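Volitz – thread and tool tracking for suturing clips

Hi! Volitz is my little perception toolkit for two-armed suturing on tissue pads. It takes video and gives you back masks for the instruments, the needle and the thread, plus keypoints on the jaws. I started it in June as an add-on for Sriwong (my planner), and it sort of grew.

The thread is the hard bit. It's thin, it's black, and half the time it runs off into the dark corners or slips behind a wrist.
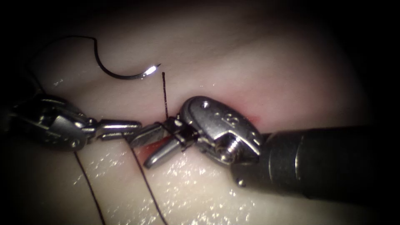 So I stopped asking for one neat curve. The tracker now keeps pieces, each with a score, and joins them only when the ends agree. Set join_gap to 7 if you want my defaults. Sparkles on damp tissue used to come out as needle tips, so there's a glare filter too – leave it on!

The labels come from Clirkanis: 1,000 stills, 190 of them held back for testing. Please don't train on those. Knots get their own class, tails included, and a needle that's partly in the tissue is labelled only where it shows. 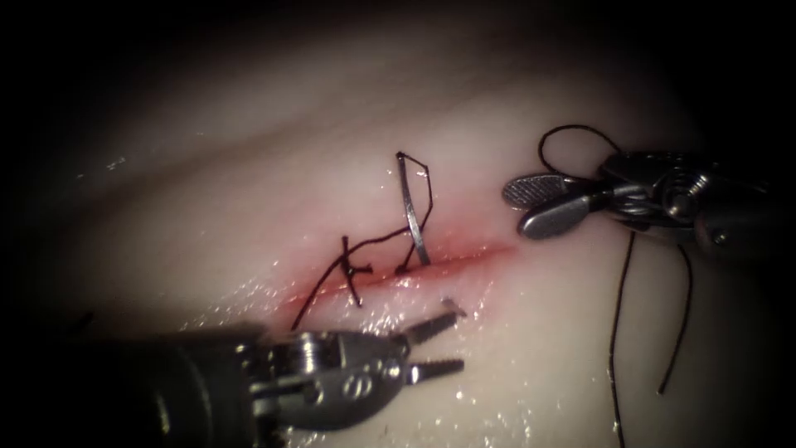 Knot on the left of the incision, needle upright, both sets of jaws open to some degree.

To run it you'll need Grindine for the video reading. Anything over 400 frames in one go eats memory, so split long clips first.

Last updated 26/11/2022. Bug reports very welcome.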